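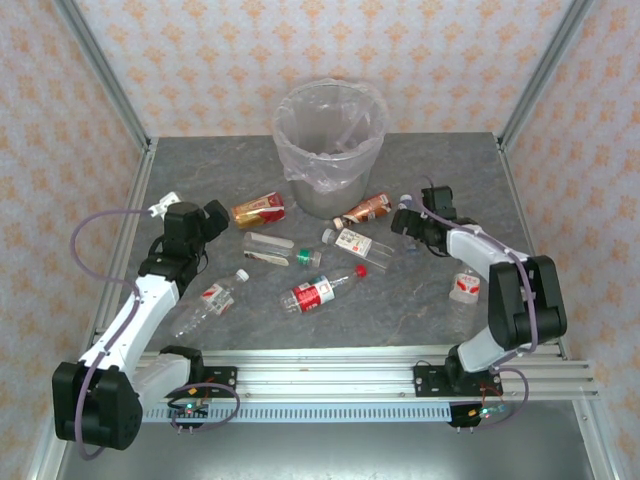

NOTICE TO ALL CREWS OF THE FLUSTDEN FERRY

The Stosirau Crossing Company wishes to inform its crews that the agreement now in force will lapse at midnight on the last night of April. Until that hour all sailings will be worked as posted. After that hour the Company makes no statement.

The notice was put up in the crew room at Garside landing, beside the tide table, and was initialed by each deckhand as the rules required. The senior deckhand initialed it last. She had worked the crossing under four agreements and had learned to read a notice from the bottom.

The matter in dispute was the fog allowance. Under the old agreement, a crew held at the landing by fog was paid for the hours it waited. The Company had proposed that such hours be paid at half the rate, on the ground that a waiting crew performed no crossing. The union had replied that a waiting crew could not go home either. Both positions had been entered in the record, and both sides had met in the upper room of the Dernon customs house on 3 occasions without altering a word.

The union had 664 members on the river. Of these, 51 worked the Flustden boat, and it was generally understood that if the Flustden boat stopped the others would stop with it.

On the final evening the senior deckhand was assigned the late sailing. The bargaining committee had gone up to the customs house at noon and had not come down. At ten o'clock the lamps in the upper room were still lit and could be seen from the slip.

The boat left Flustden at twenty minutes past eleven with around 150 passengers aboard, most of them from the cannery's second shift. The crew made the required announcement regarding life jackets. A man at the forward rail asked whether he would be able to return in the morning. The senior deckhand informed him that she was not authorized to say. He asked whether she knew. She told him that she did not know, and he thanked her and went inside to sit with his lunch pail on his knees.

At mid-river the fog came down. The pilot reduced speed, sounded the horn at the prescribed interval, and then, finding no light on the Garside side, ordered the engine to idle. The entry in the log was made at eleven forty-two. It read: Held by fog.

The crew stood at their stations. The pilot called down to ask at what rate they were now being paid, and was told that until midnight it was the full rate.

Midnight was struck by the bell at Dernon, which carried well over the water. The deckhand at the stern line looked toward the senior deckhand for instruction. She considered the wording of the notice, which had provided for sailings before the hour and sailings after it, and had not provided for a sailing that was in the middle. She directed him to remain where he was. The passengers would be landed first.

The fog thinned a little before one. The boat came in to Garside at dead slow, the lines were made fast, and the ramp was lowered. The passengers went up it without speaking much. The man with the lunch pail nodded to her.

A clerk from the union was waiting at the head of the slip with a lantern and a folded paper. The paper stated that the two sides had agreed to stop the clock in the upper room at five minutes to twelve, and that by the terms of this understanding midnight had not yet arrived. Talks would continue.

The senior deckhand read it twice, the second time from the bottom. She then returned aboard, took the pen from its holder, and entered the time of landing in the log as eleven fifty-five.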